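Visit to the Pitdale neuromonitoring unit

Two of us from Clisamow went over to Pitdale on July 28, 2025 to see how their intraoperative monitoring service is run. We have been trying to set up our own for the past year and have mostly been learning from papers, so a day watching people do the work was overdue.

Tomomi Kuroda, who leads the technologists, met us at the side entrance at 6:40 and took us straight to the morning meeting. It lasts ten minutes. The surgeon, the anesthesiologist and the technologist go through each case and agree on which nerves and pathways will be followed, what the anesthetic plan is, and who speaks first if a signal drops. At our place that last point is usually settled during the operation, and you can guess how well that goes.

We watched a spine case from the control room until lunch. Baselines were taken twice, once before positioning and once after. There was a drop in the left leg response partway through, and the technologist called it out by name and number and checked the electrode and the blood pressure before anyone touched the hardware. The response came back within a few minutes. Gil-soo Won, who was on the monitoring desk, wrote the whole thing into the log as it happened. They keep every log, including the dull ones.

The unit did 701 cases last year, up from 400 when it opened its second room. Six technologists cover that, plus two readers who work remotely from Osagie. The readers can see the traces and the anesthesia record on one screen, and there is an open phone line all through the case. Kuroda said the phone line has done more for them than any of the software.
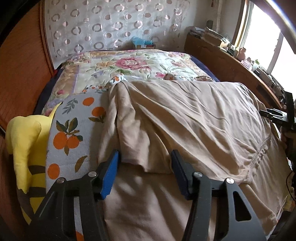 After lunch we sat in on training. New technologists go through 148 stored cases before they are allowed to run one with supervision, and the cases are picked so that false alarms outnumber real ones. The library behind it holds 1,539 recordings, sorted by procedure and by cause of signal change. It runs on a program called Flunulent, which looks dated and is slow to search, but the staff like it.

Costs came up late in the day. Needle electrodes are the biggest running expense after salaries. They looked at changing suppliers last winter and stayed put — the cheaper leads were too short for their larger operating room.

Parking is tight before 7, so use the lower lot. We have asked for a copy of their alarm checklist and will pass it around at Clisamow once it arrives.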